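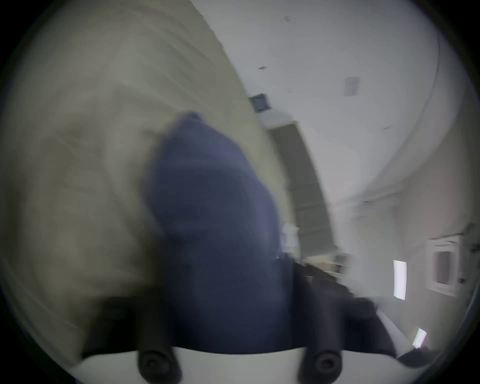
3.2 Setting up the surface

I went into this part of the study thinking the folding would be the hard bit, and I was wrong -- the sheet underneath gave me far more trouble! We wanted a plain cover that small cloth items could be sorted and folded on, and Benedicta Agbeko and I tried 2 of them, a thin one from Draswood (170 grams per square meter) and a heavier one from Grinbridge (200 grams). The thin one slid every time somebody leaned on it. The heavy one stayed put, so that's what I used for all the sessions reported in Section 4.

I never got it perfectly flat, though. Wumpini Sowah ironed it the night before and it still had soft wrinkles by lunch. In the end I stopped fighting them and wrote down a simple rule: smooth from the middle toward the wall, once, and leave it alone. Dark items were the easiest to work with on a khaki cover (my notes from February are full of grumbling about beige socks).

Figure 2. Khaki sheet running back to the wall, mostly flat with a few soft wrinkles. The dark teal-blue card leaning at the right reads 请勿触碰, "please do not touch." 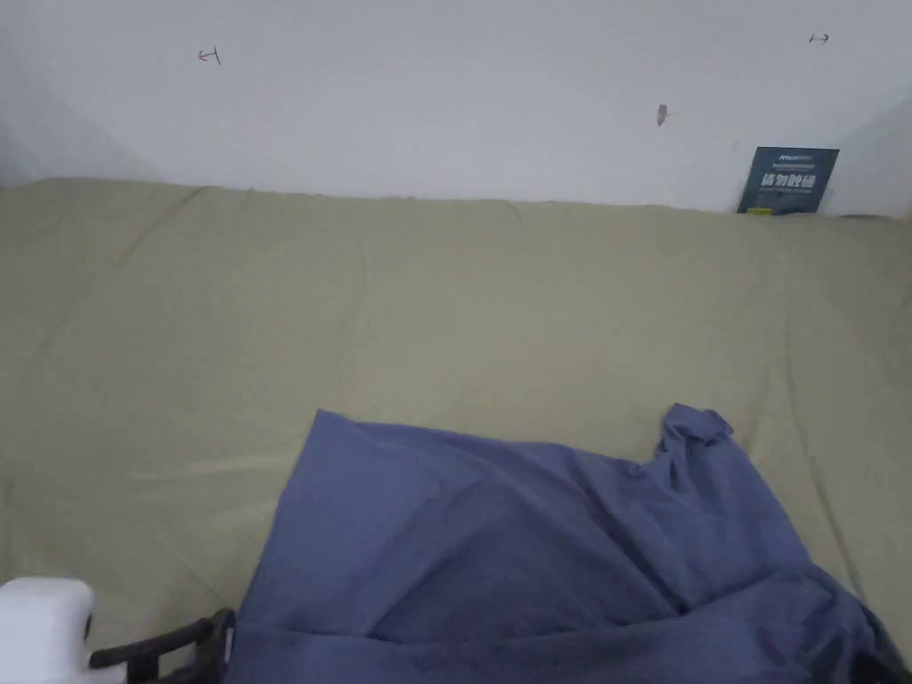

Does a wrinkled cover change how people fold?

Only a little, going by what our folders told us. Small wrinkles got ignored, but a ridge right under the item made people stop and lift it to start over, and I logged those restarts separately from ordinary pauses. Theophilus Sowah checked the logs against my notes, and the restarts he disagreed with are marked in Appendix B.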